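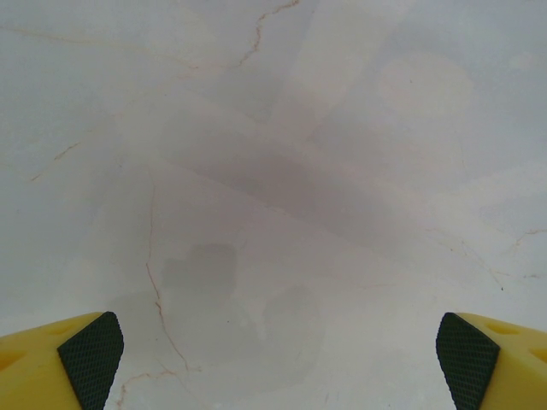
# Kidmont Stone Stain Records

Read this before you quote anything from the table.

The file `stains.csv` holds 275 rows of home stain tests on marble, limestone and travertine, typed up from paper sheets kept by the Nondby tile shop. Each row is one spill on one offcut, left for a stated time, wiped, then scored from 0 (no mark) to 5 (go buy a new counter). I cleaned up the spelling. I did not fix the science, and I doubt it can be fixed.

Last edited 2/23/21.

## Columns

| Column | Meaning | Trust it? |
|---|---|---|
| `stone` | name on the shop label | somewhat |
| `finish` | polished, honed, unknown | yes, when filled in |
| `sealer` | product or `none` | see below |
| `spill` | coffee, oil, lemon, wine, rust | yes |
| `minutes` | time before wiping | mostly |
| `score` | 0 to 5, by eye | not much |
| `etch` | dull spot, Y/N | better than `score` |

## Things that bother me

**Stone names.** "Drorkurach White" covers at least two different stones. One fizzes under lemon juice right away and the other barely cares. A trade name is a sales tool, and you should not group by it and expect a clean answer.

**Sealer.** The sheets say "sealed" without saying when. A coat put on that morning and a coat from years back get the same entry. In 85 rows the product is listed as Rüegg, with no coat count. Those rows look great. They were also all done on polished pieces with short wipe times, so I would not credit the bottle.

**Etching is not staining.** Acid eats calcite, and a penetrating sealer does very little about that. Several old sheets mixed the two up and gave a dull ring a score of 4. I split them where the notes let me. Where they didn't, `etch` is blank. Blank does not mean N.

**Rust.** Brown veining in the stone can hide a rust mark, or pass for one. There are no "before" notes on most pieces. Drop the rust rows if you can.

## What it might be good for

- Comparing oil on honed and polished pieces of the same slab (`slab_id` is filled in for 70 rows)
- Showing a class what confounding looks like
- Arguing with a brochure, gently

Please don't use it to pick a kitchen counter. Get an offcut, put lemon on it overnight and look at it in the morning.

## Loading

```
import pandas as pd
df = pd.read_csv("stains.csv", na_values=["", "?", "n/k"])
```

Two rows have `minutes` set to 2000. I think that was someone leaving for the weekend, but I kept them.

## To do

- Retype the March sheets, which got wet
- Find out what `fin. B` meant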